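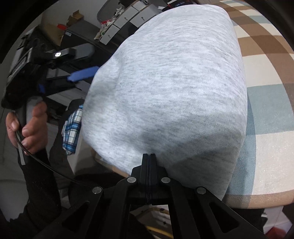
Care of the hand-held grippers: revised routine now in force

The Hastano demonstration group has revised the maintenance routine for the hand-held grippers used to record folding and rolling of household fabrics. The new routine replaces the notes issued in May and applies to every pair in service, including those on loan to the Mühlbauer site. It was prepared by Knut Diekmann, who remains responsible for the recording equipment, and reviewed by Rainer Hollmann of the Indis project.

Work with knit garments places particular demands on the tools. A jersey item that has been rolled into a thick bundle must be held between the fingers with enough pressure to keep its shape, and fibers shed during handling tend to collect at the pivot pins and in the slots of the linkage arms. Lint at these points increases friction, and the operator compensates by squeezing harder. The recorded finger opening then no longer corresponds well to the effort of the hand, and the affected recordings have to be set aside.

Operators are asked to clean the linkage after every 30 recordings. The gripper is disconnected first. Loose fibers are removed with a soft brush, working from the fingers outward along each arm, and the pins are then wiped with a dry cloth. Oil is not to be applied at any time. Two grippers were oiled during the spring, and both left marks on light-colored fabric that could not be washed out.

The finger pads are to be inspected on the same occasion. A pad that has lifted at one end, or that has become smooth to the touch, must be replaced together with its counterpart on the opposite finger. Replacement pads are kept in the drawer marked Hedo, and the date of each change is entered in the tool log. Pads from different deliveries should not be combined on one gripper, as their thickness varies slightly.

After cleaning, the gripper is opened and closed fully 15 times without an object. The movement should be even throughout, and the fingers should meet along their whole length. If one finger arrives before the other, the arm screws are loosened by a quarter turn, the fingers are pressed together by hand, and the screws are tightened again - alternately, left and right. A gripper that still closes unevenly is returned to Mr. Diekmann with a note of the fault.

Camera mounts require separate attention. A mount that has shifted even slightly changes the view of the fingers, and the calibration on file is no longer valid. The mount should be checked by hand before each session, and any movement reported before recording begins. Calibration takes 5 minutes and is carried out with the printed board. The cable should be led away from the handle in a wide curve, with enough slack for the operator to turn the wrist freely. Cables must not be wound tightly around the handle for storage.

The folding series stood at 1,349 accepted recordings at the time of the review. Mr. Hollmann has asked that recordings made with a gripper later found to be faulty be marked in the log and kept, so that the effect of wear can be studied at a later stage.

The revised routine takes effect on 17 November 2020. Printed copies are available from the equipment office, and the earlier notes should be removed from the tool cases.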